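Løken 87 Trestle Table

Home > Workroom > Tables > Løken 87

Code 2519
In stock at Roltham, made to order in other sizes

The Løken 87 is a folding work table with a pale top and a steel trestle at each end. We make it for sewing rooms, school art departments, model makers and anyone who needs a proper flat surface that can be put away at the end of the day. It is 87 cm high, which suits most people for standing work and for sitting on a draughtsman's stool. It is too high for an ordinary dining chair.

The top is birch plywood, 24 mm thick, with a pale laminate on both faces. Either face can be used. When one side gets tired, undo the four hand screws, turn the top over and do them up again. The edges are left as bare ply, sanded and oiled, with the corners rounded off.

The trestles fold flat and have a shelf rail halfway down. The rail will take a board if you want storage underneath, but we don't supply the board as standard. Each foot has its own levelling screw with 15 mm of travel.

Sizes

Length: 1,632 mm
Depth: 700 mm
Height: 87 cm, not adjustable apart from the feet
Folded trestle: 90 mm thick
Weight of top: 21 kg
Weight of each trestle: 6 kg
Maximum load, spread evenly: 120 kg

The length is an odd figure. It comes from the way we cut the sheets at Roltham, and two tables end to end will fit along the wall of a standard classroom bay with room for a radiator pipe. If you need a different length we can cut down to 931 mm at no extra charge. Anything longer than standard is a special order and needs a third trestle.

What comes in the box

One top, wrapped
Two trestles, assembled
Four hand screws and four spare washers
Eight felt pads
A small tin of edge oil

The top and the trestles travel as separate parcels and may not arrive together. Please wait until you have both before reporting anything missing.

Colours

Trestles are powder coated in black, grey or off-white. The top comes in Pale only. We did offer a dark green top for a while and still get asked for it. The laminate has been discontinued by the mill and we have not found another that wears as well.

Using and looking after the top

Wipe it down with warm water and a little washing-up liquid. Dried PVA glue peels off once it has gone hard. Superglue does not, and scraping at it will mark the surface. Pencil comes off with a damp cloth, ballpoint with surgical spirit. Don't iron straight onto the top. Use a wool mat or a folded blanket, and lift it away afterwards so that the heat doesn't stay trapped.

Clamps are fine up to 60 mm jaw opening. The top overhangs the trestles by 110 mm at each end and 50 mm at the front and back, so there is room to get a clamp on from any side. Put a scrap of card under metal jaws.
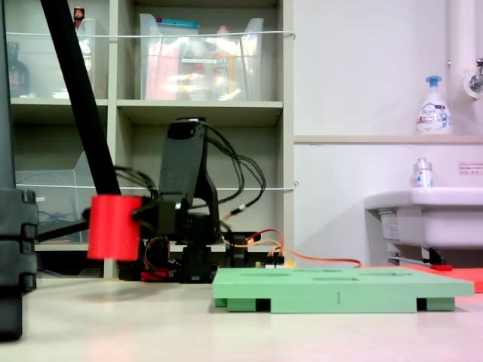

Oil the bare edges once a year, or twice in a school. One tin does six or seven coats. Rub it in with a rag, leave it for ten minutes and wipe off what hasn't soaked in. Lay the rag out flat to dry before you throw it away, as oily rags can heat up when they are screwed into a ball.

Goes with

Gindach stool, 60 to 75 cm, with footring
Zeta task lamp, clamp fitting
Shelf board for Løken trestles, cut to length

The older Løken 72 trestles use a different screw and will not fit this top without drilling.

Delivery

Tables in stock leave Roltham within four working days. Cut-down tops take two weeks. Delivery is by two-person van to the ground floor, and stairs can be arranged if you tell us when ordering. Our workshop is closed for the last fortnight of June.

Customer comments

"Bought for pattern cutting. Solid, and the height has sorted my back out. One foot needed winding down a fair way on our floor." Mirela Barbosa

"Good table. The top is heavy to turn over by yourself, I'd get help. Would have liked the shelf included at this price." Cameron Waaka

Questions about sizes or special orders go to Špela Popescu in the workshop office, between 8.30 am and 4 pm. For school and college accounts ask for Lok-yiu Kwok.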